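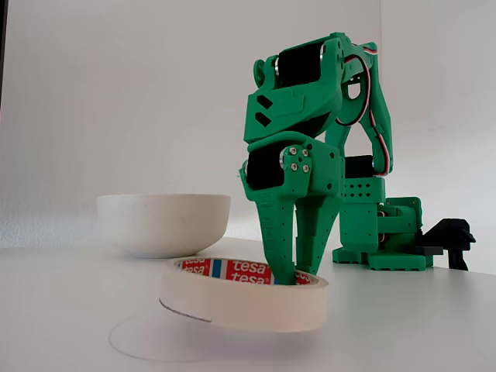
Abb. 1: Arbeitsplatz 2, Aufgabe »Rolle aufnehmen und in Schale ablegen«. Greifer an der Kreppbandrolle, dahinter die Schale.

Zwischenbericht zum Vorhaben »Hilfstätigkeiten in Haushalt und Verkaufsraum«
Berichtszeitraum: zweites Projekthalbjahr, Stand September
Zuwendungsempfänger: Quintela gGmbH
Zuwendungsgeber: Ilard-Stiftung
Projektleitung: Lakshmi Namboodiri
Technische Durchführung: Lenka Čierny

1. Gegenstand des Berichts

Das Vorhaben untersucht, welche einfachen Aufräum- und Sortierarbeiten mit kostengünstigen Tischroboterarmen bereits zuverlässig ausgeführt werden können. Grundlage ist der mit dem Bewilligungsbescheid vereinbarte Katalog von 10 Tätigkeiten, der je zur Hälfte aus dem häuslichen Bereich und aus dem Alltag des Fachgeschäfts Jelleck in Valtby stammt. Der vorliegende Bericht behandelt die Arbeitspakete 2 (Erhebung von Vorführdaten) und 3 (Erprobung am Einzelplatz).

2. Stand der Arbeiten

Arbeitspaket 2 ist abgeschlossen. Es liegen 2.000 von Hand gesteuerte Vorführungen vor, verteilt auf alle Tätigkeiten des Katalogs. Die im ersten Zwischenbericht angekündigte Nacherhebung für die Tätigkeit »Geschirrtuch falten« wurde durchgeführt, die Daten sind in den Gesamtbestand eingegangen.

In Arbeitspaket 3 wurde zunächst die Tätigkeit »Rolle aufnehmen und in Schale ablegen« erprobt. Sie steht stellvertretend für das Einräumen kleiner, fester Gegenstände, wie es an der Kasse und in der Küchenschublade gleichermaßen anfällt. Verwendet wird ein Arm aus grünen 3D-gedruckten Teilen mit zweifingrigem Greifer, der mit einer Klemme am Tisch befestigt ist. Ein Finger wird in die Öffnung der Rolle eingeführt, der zweite soll die Wandung von der anderen Seite fassen. Die Startfläche für die Rolle ist auf der Tischplatte von Hand angezeichnet und größer als die Rolle selbst, sodass die Ausgangslage von Versuch zu Versuch verändert werden kann.

3. Ergebnisse

Von 600 selbsttätig ausgeführten Versuchen mit der Rolle wurden 58 Prozent ohne Eingriff abgeschlossen. Als abgeschlossen gilt ein Versuch, wenn die Rolle vollständig in der Schale liegt und der Arm in die Ruhestellung zurückgekehrt ist. Der im Antrag genannte Zielwert wurde damit nicht erreicht.

Die Auswertung der nicht abgeschlossenen Versuche ergibt zwei vorherrschende Fehlerbilder. Im ersten Fall setzt der Finger auf dem Rand der Rolle auf und schiebt diese über die Tischplatte, ohne dass ein erneuter Anlauf erfolgt. Im zweiten Fall gelingt der Griff, die Rolle kippt jedoch beim Anheben und wird vor der Schale verloren. Beschädigungen an Arm, Gegenständen oder Arbeitsplatz sind nicht eingetreten.

Hinsichtlich der Ausführungsdauer liegt der Arm deutlich hinter einer menschlichen Arbeitskraft. Für den Betrieb bei Jelleck wäre dies nach Auskunft der Filialleitung hinnehmbar, sofern die Arbeiten nach Ladenschluss und unbeaufsichtigt erfolgen könnten. Ein unbeaufsichtigter Betrieb ist beim gegenwärtigen Stand nicht vertretbar.

4. Einordnung

Die Projektleitung bewertet die Aufnahme fester Gegenstände aus einer bekannten Fläche als grundsätzlich lösbar, aber noch nicht einsatzreif. Für weiche Gegenstände, insbesondere Textilien und gefüllte Beutel, lässt sich derzeit keine belastbare Aussage treffen. Eine Übertragung der Ergebnisse auf vollständige Haushaltstätigkeiten wie das Abräumen eines Tisches wäre verfrüht.

5. Abweichungen vom Arbeitsplan

Die Erprobung in den Räumen von Jelleck konnte nicht wie vorgesehen aufgenommen werden. Frau Čierny hat die Gefährdungsbeurteilung für den Standort Valtby erstellt, die Freigabe durch den Vermieter steht aus. Die Arbeiten wurden in der Zwischenzeit am Einzelplatz bei Quintela fortgeführt. Die Mittel für den Transport der Arbeitsplätze wurden nicht abgerufen, ihre Übertragung in das nächste Projekthalbjahr wird hiermit beantragt.

6. Weiteres Vorgehen

Im kommenden Halbjahr sind vorgesehen:

Ergänzung der Vorführdaten um Abläufe, in denen ein misslungener Griff erkannt und wiederholt wird
Vergleich zweier Fingerformen beim Anheben der Rolle
Erprobung der übrigen Tätigkeiten mit festen Gegenständen
Aufnahme des Betriebs in Valtby nach Vorliegen der Freigabe

Die Tätigkeiten mit Textilien werden auf das letzte Projekthalbjahr verschoben. Der Verwendungsnachweis für den Berichtszeitraum geht der Ilard-Stiftung mit gesonderter Post zu. Rückfragen zum technischen Teil sind an Frau Čierny, zum Mittelabruf an Frau Namboodiri zu richten.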